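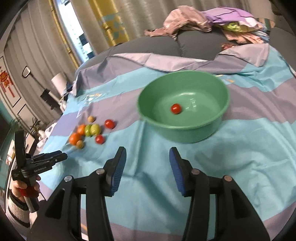

Posted by Areeba Marwat, 2019-12-25, in Food Storage
3 replies

Do those ethylene absorber pods for fruit do anything at all?

My sister-in-law swears by the Filtetti ones. It's a little plastic egg with a packet inside, you drop it in the fruit drawer or the bowl, and it's supposed to soak up the gas that makes fruit ripen. The box says it keeps produce fresh for up to 90 days, and then in smaller print you find out that 90 days is how long the packet lasts, which is a very different claim. A pack of refills costs nearly as much as the egg did.

I've had one in my crisper since the start of December and I can't tell any difference. The pears went mealy when pears go mealy. The spinach got slimy on schedule. She says I need to give it time, but at some point "give it time" is just me watching food rot next to an egg.

I'm not looking for "it works for me." Has anybody compared with and without? And is it any use in an open bowl, or only in a closed drawer? We buy too much fruit this time of year and I'd like to stop throwing it out, but I'd also like to stop buying gadgets.

Naveed Mengal

The science behind it is real. Ripening fruit gives off ethylene, and there are materials that will absorb it or break it down. Growers and shippers have managed ethylene in storage for a long time. Whether a packet the size of a tea bag does much in a home refrigerator that gets opened all day is another matter, and I notice the companies selling them are vague about it.

I did try a comparison, for what it's worth. Two zip bags, 5 bananas in each from the same bunch, a fresh Filtetti packet in one. The bag with the packet was maybe a day behind on brown spots. I say maybe because I knew which bag was which and I had paid for the packet. My wife looked at both and said they were the same.

In an open bowl I can't see how it would do anything. The gas drifts off into the room anyway and the packet would be trying to clean your whole kitchen.

Also, ethylene has little to do with slimy spinach. That's mostly moisture and bacteria. Put a paper towel in the container and change it when it gets damp.

Efua Atinga

I agree with Naveed on the bowl. I'd go further and say most of the waste in my house had nothing to do with gas of any kind. It was the one soft thing at the bottom that no one had looked at.

What I do now is take everything out when I get home from the store and sort it by what has to be eaten first. Anything bruised or split goes on the counter where we'll see it.

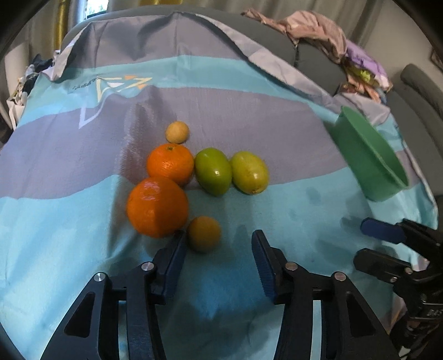

Then the firm stuff gets put away, with apples in their own bag because they give off a lot of ethylene and will hurry along whatever sits next to them. Oranges and other citrus don't keep ripening after they're picked, so for those you're fighting mold and drying out, and no egg is going to help with that. They do fine in the refrigerator, loose, with some air around them. Don't wash anything until you're ready to eat it.

I was also talked into the Pondau "breathing" containers last year, the set that was 30 percent off. They're boxes with a vent. Berries did last longer in them, but I'd started lining them with paper towel the same week, so I couldn't tell you which one gets the credit. I've since had the same luck with an old takeout tub with the lid ajar.

If you want to test your egg fairly, get someone else to bag the fruit and not tell you which bag has the packet. I'd be curious. My money is on no difference you'd pay for.

Babar Kazmi

we have one, works great, avocados last forever. just make sure you change the packet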